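Student project report, Wundico teaching laboratory
Opening a small bin with a robot arm: report on the protective stops in June

1. Background

Our project in the second half of the year was a task which sounds easy. A robot arm with a two-finger gripper has to open the flip-up lid of a small plastic bin that stands on a table, and after this close it again. The previous group, project Ondano, had written the motion program and we received it together with their notes. Our work was to run it many times and measure how reliable it is.

We did not finish the measurement as planned. During the second week the arm began to go into protective stop when the fingers were near the lid, and we had to understand this first. Most of this report is therefore about the fault.

2. What happened

The plan was 500 cycles. The first stop came at cycle 162, with the message that the force on the tool was higher than the limit. We moved the arm back by hand, checked the bin for cracks, found none, and started again. In the next 211 cycles the same stop came 27 times, and at cycle 373 our supervisor asked us to end the series.
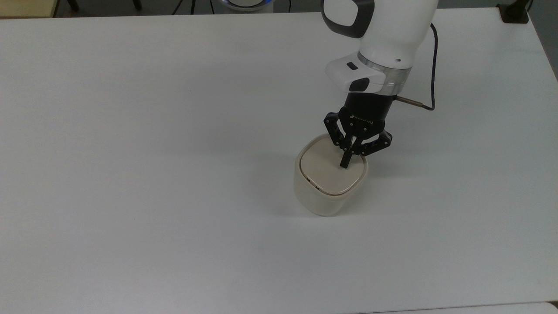 The stop always belonged to the same part of the program. The arm comes down from above, looks for contact with the lid, and goes up by a small distance before it continues to the front side. In the log files the contact was found later than it should be, so the arm was already pushing when it reacted. The table carried this force without any damage, but a hand between finger and lid would be a different matter.

3. Search for the cause

At first we suspected the bin. We thought that it had moved a little on the table, and we marked its place with a pencil. The stops continued. Then we suspected the cable at the gripper, because a bad contact could delay the signal. We exchanged it and the stops continued also after this.

The real cause was in our own settings. In the first week somebody in our group had changed the filter for the force signal, to make the curves look smoother in the plots. The change was saved in the shared configuration file and not only in the plotting script. A stronger filter makes the signal slower. At the low speed of the first cycles this had no visible effect, but at cycle 150 we had increased the speed, and we had not written this down in the same place as the filter change. The two changes together produced the fault.
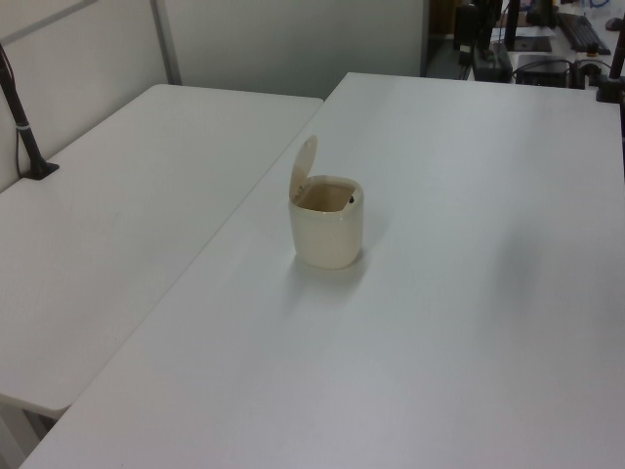 After we put the old filter value back, we repeated the approach movement at both speeds, first at the low one with a hand on the emergency stop. There was no further protective stop in this test. It was a short test, and we do not claim that the program is now reliable.

4. Safety remarks

We made one mistake which we want to report openly. After the first few stops we restarted the arm from the operator panel without reading the log, as the message was already known to us. The laboratory rules from Mansilla, which we had all signed, say that the same stop may be confirmed two times and then the work must pause. We had read this rule as advice.

For the next group we changed the following:
The configuration file is now read-only during a series.
Speed and filter values are printed at the top of each log.
After the second equal stop the program does not start again without a password from the supervisor.

5. Open points

The closing movement was never tested at the higher speed. The force limit itself was taken over from project Ondano, and we could not find in their notes how it was chosen. We also would like to compare with the contact search of the Vornomano group, who use the motor currents of the arm for it – their code is on the laboratory server, but it needs an older version of the driver.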